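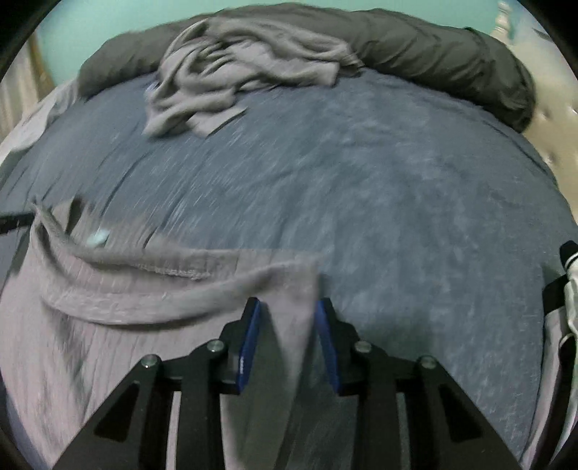 Gray-lavender cloth across a bed, black gripper fingers open on either side of a fold.

Kosetti — Jeletitz
CD, limited edition of 500

Format: CD in four-panel card sleeve
Total time: 38 minutes
Tracks: 7
Release date: September 25, 2023
Label: Udenton
Catalog status: in stock

Jeletitz is a set of seven instrumental pieces for electric organ, bowed zither and tape delay. The pieces run without gaps and are indexed at the points where the tuning changes. Players that insert a pause between tracks will interrupt the low drone under tracks 3 to 6, so gapless playback should be switched on.

The organ parts were played by Roswitha Wendt and recorded direct, with no room microphones. Dörte Janssen played zither and ran the delay, which was fed from the organ's left output only. This accounts for the lopsided stereo image in the first half — it is not a fault in the pressing. The channels converge during track 5.

Mixing was done in August from the original multitrack files. No compression was applied at the mastering stage and the average level is low. Listeners used to louder discs will need to raise the volume, with some care before track 7, where the organ enters at full level after a long passage of tape hiss. The lowest sustained note sits just above 40 Hz and will be faint or missing on small speakers.

Track list

1. Lower Gate
2. Wanigasekara
3. Second Tuning
4. Salt Meter
5. Return Feed
6. Second Tuning (Slow)
7. Jeletitz

The sleeve is uncoated board and marks easily. Each copy is hand-numbered on the inside panel. Requests for a particular number cannot be met. The insert lists the tunings used for each section in cents, along with the delay times.

A download in 24-bit FLAC is included with every disc. The code is printed on a separate slip inside the sleeve and works once. The download has the same master as the CD without the reduction to 16 bits. There is no vinyl edition.

Discs ship in a stiff card mailer. Orders combined with other Udenton titles are held until every item is in stock.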